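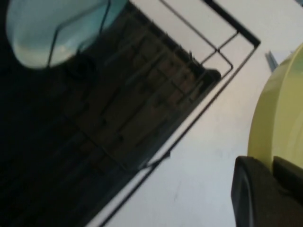 Según Asanka Paul, lo que más se echa en falta en el barrio es un sitio donde comer caliente sin tener que coger el autobús, y por eso se alegró tanto al enterarse de que el comedor vecinal de la calle Larard vuelve a abrir este mes de mayo, después de un invierno larguísimo de obras, papeles y alguna que otra gotera que nadie esperaba.

La noticia corrió deprisa, como corren estas cosas en Dellville, entre la cola de la panadería y la puerta del colegio. El local servirá comidas a mediodía de lunes a viernes, y los miércoles, además, habrá cena temprana, a las siete y media de la tarde, pensada sobre todo para quienes salen tarde de trabajar y para las personas mayores que viven solas y que, como nos decía una vecina del número 14, «acaban cenando un yogur de pie en la cocina, que eso no es cenar ni es nada».

El comedor llevaba 29 años funcionando cuando cerró el otoño pasado. Empezó en los bajos de la antigua mercería Ouazzani, con unas mesas prestadas y una cocina de dos fuegos en la que, según cuentan quienes la conocieron, había que decidir si se calentaba la sopa o se freía el pescado, porque las dos cosas a la vez hacían saltar la luz. De aquella época se conserva el menú de los jueves, lentejas con verduras, que se mantiene en la nueva carta tal cual estaba (y menos mal, porque hubo un intento de cambiarlas por garbanzos y las protestas llegaron hasta el mercado).

La reforma ha afectado sobre todo a la instalación eléctrica, al suelo y a la salida de humos, que era lo que más quebraderos de cabeza daba. También se ha ensanchado la entrada, de modo que ahora se pasa bien con silla de ruedas o con carrito de bebé, y se ha recuperado el patio trasero, que durante años sirvió de trastero y donde esta primavera ya están echando hojas un limonero y dos parras. Si el tiempo acompaña, en junio se podrá comer fuera.

Las obras han costado más de lo previsto, como casi todas. Una parte salió del fondo municipal para locales de barrio y otra de la colecta vecinal, en la que participaron 592 personas, muchas con cantidades pequeñas, y alguna con un sobre dejado en el buzón sin nombre ni remite. Desde la asociación piden que se les dé las gracias en estas páginas, y con mucho gusto lo hacemos.

La cocina quedará en manos de Vullik, la misma cooperativa que lleva el comedor de la escuela infantil, y que se ha comprometido a comprar la verdura en los puestos del mercado siempre que haya. El menú incluye primero, segundo, pan y fruta, con una opción sin carne todos los días. Quien tenga alguna alergia debe avisar la primera vez que vaya, y ya queda apuntado para las siguientes. 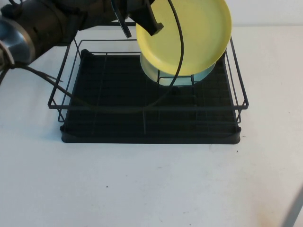 ¿Hay que reservar para ir a comer? Para la comida de mediodía no hace falta, se entra por orden de llegada entre la una y las tres; para la cena de los miércoles se pide avisar el día antes, por teléfono o pasando por el local.

Los precios se han mantenido, con tarifa reducida para jubilados, estudiantes y personas en paro, y sin necesidad de enseñar más papel que el carné correspondiente. Sigue en pie también la vieja costumbre del plato pendiente, que consiste en dejar pagada una comida para quien venga detrás. Antes se apuntaba con tiza en una pizarra junto a la caja y así se seguirá haciendo, porque cuando se propuso pasarlo al ordenador la idea no gustó a casi nadie.

El primer día de servicio se ofrecerá un arroz a todo el que se acerque, y por la tarde habrá música en el patio con la rondalla de Dellville, que lleva semanas ensayando y promete un repertorio de los de siempre, con alguna sorpresa. Los niños del colegio han preparado los manteles de papel, pintados por ellos, así que conviene no derramar demasiado vino encima.

A Asanka Paul le preguntamos si piensa ir ese primer día y nos contestó que irá ese y el siguiente, y que ya ha quedado con sus cuñadas para la mesa de la ventana, la misma en la que se sentaban antes del cierre. El comedor tiene la entrada por la calle Larard, al lado de la farmacia, y quien quiera consultar el menú de la semana lo encontrará colgado en la puerta desde el lunes a primera hora.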